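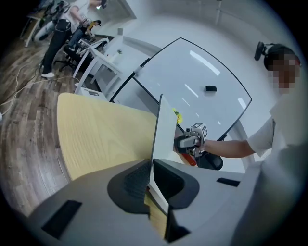
Guides > Planning & Purchasing > Small Robotics Rooms

Filed under: Budgets, Data Collection Hardware

Most hand-held gripper budgets I get asked to look over are a single line: price per unit, times the number of units. I have stopped believing any of them. The gripper is the part vendors like to talk about, and it is seldom the part that wrecks the plan. Count what goes with it. A gripper with a marker cube on top needs spare cubes, or at least spare prints of the faces. A head-mounted camera rig for each person is its own line, and so are its straps, cards and chargers. Then there is the cable on the floor, white and tangled, running across the walkway. No quote I have ever been sent included cable covers.

What follows is how I would plan a small order, using our own last round at Brudside as the numbers.

Step 1. Write down the work before you open a catalog

One page. Who holds what, where they stand, what sits on the tables, how long a session runs. If you can't fill the page, you aren't ready to buy. A sales rep will gladly fill it for you and you will end up with the deluxe kit.

Step 2. Buy two, not a fleet

We ordered 2 Zendenell grippers for the trial. The discount on a bigger order looked good, as it always does. Ignore it. You will want to change the finger pads, the grip or the mount within the first month, and you don't want to do that on units you can't send back.

Get the return terms in writing. "Satisfaction guaranteed" on a product page is worth nothing to your purchasing office.

Step 3. Price the whole station

Our full cost for one station came to $2,766 before tax. That covers the gripper, the head camera, storage, marker prints, a power strip and a share of the spares. Of that, almost $400 was small stuff that was missing from the first quote. I'd love to say we caught it early. We caught it when the second invoice came.

Ask for three separate prices:

- the unit as shipped
- everything needed to record one hour with it
- a year of pads, fingers and cables

If the vendor can only answer the first, add a cushion and lower your opinion of the vendor.
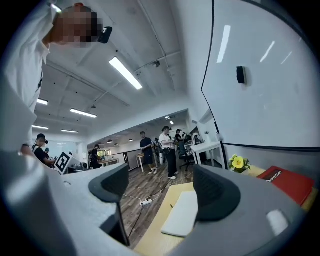 BRUDSIDE, March – Step 4. Plan the room as if it costs money, because it does. A whiteboard that looks harmless in the floor plan can throw streaks of ceiling light straight into your camera. Overhead fluorescent tubes and glossy surfaces are a bad mix, and the fix is either moving the board or paying for diffusers. Walk the space with a camera held low and pointed up, the way a gripper camera sometimes ends up, and see how much ceiling you get.

Check the floor too. Several people on their feet in an open room, with a power strip and thin cables down on the planks, means you should price longer runs along the wall or drops from above. Get the electrician's quote before the equipment quote. It takes longer and it will change where the tables go.

Step 5. Be suspicious of the software line

Sial was pitched to us as free with the hardware. The first year is free. Exporting to a format our other tools could read was a paid add-on, mentioned on the last page. Grillik was dearer up front and let us take the files out, so we went with that. I'm not in love with it. Ask any supplier to export a session while you watch, with your own recording and not the demo one.

Step 6. Set the date you will say no

Pick a month for the review and write down what would make you stop. Ours was 2 failed sessions in a row due to hardware. Without a number like that, a trial turns into a purchase by itself, and you find out from the renewal notice.

Send the page from step 1 along with the budget. If the two don't match, fix the budget.

Related guides
Leasing a Robot Arm: Read the Service Clause First
What Goes in a Spares Box
Marker Printing on an Office Printer
Grillik Setup Notes, Part One
Storage Costs for Multi-Camera Recording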